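Eltara opens its wash room in June, and you're all invited

Hi, I'm Solange Masson, and I run Eltara, the little laundry and repair shop on the corner by the Wirnent bus stop. I'm writing this one myself because I've waited a long time to say it – our new wash room opens in June, and I can't wait to have you all in!

We've had the front counter going for years, mostly drop-off bags and the odd stubborn stain. What people kept asking for was a place to do their own loads and learn a bit about the machine while it runs. So we cleared out 76 square meters at the back, had the floor done, and painted it over one very long week (I still have paint on my good shoes). I also went looking for things with holes in them, as a wash room needs air, and I have a soft spot for the white perforated pattern with the tiny triangles. 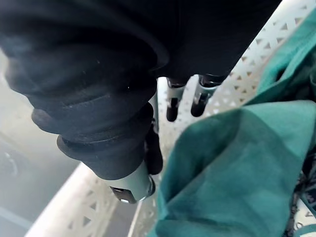
What you can do in the new room

Bring your laundry any morning from 7 a.m. and pick a machine. A load costs the same as it does at the counter now, and soap is included. If you'd like some company, our Look After Your Washer class runs for groups of up to 15 people. We talk about emptying pockets, picking a program and wiping down the rubber gasket, and then we get to my favorite part, the little hatch at the bottom of the front. So many people have never opened theirs!

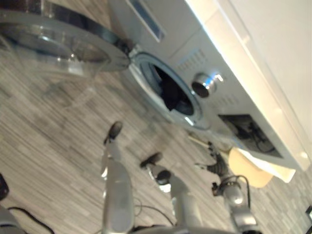
Front-loader with the door and the lower hatch open, a dark piece of clothing in the drum.

The class is led by Vasilis Berisha, who has been fixing washers for Jurić longer than I've been washing anything for money. "If you only do one thing after the class, clean the filter," he says. "I would lose half my calls and I'd be fine with that." He'll take questions about your machine at home too, so write down the model before you come.

The money side, for those who like to know: the room cost us 3370 dollars over what we had planned, and our neighbors at Wimia lent us their van and a lot of patience. Last year we washed 1637 bags at the counter. I'd love to see that many people come through the back door instead – or as well!

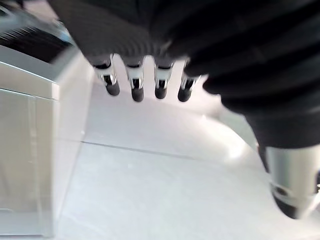 Black and chrome, up close.

Class places can be booked at the Eltara counter until 6 p.m. on any day we're open. Reporters and local bloggers are welcome to drop in before the opening for a look around. Ask for Solange, and bring a load of darks if you have one.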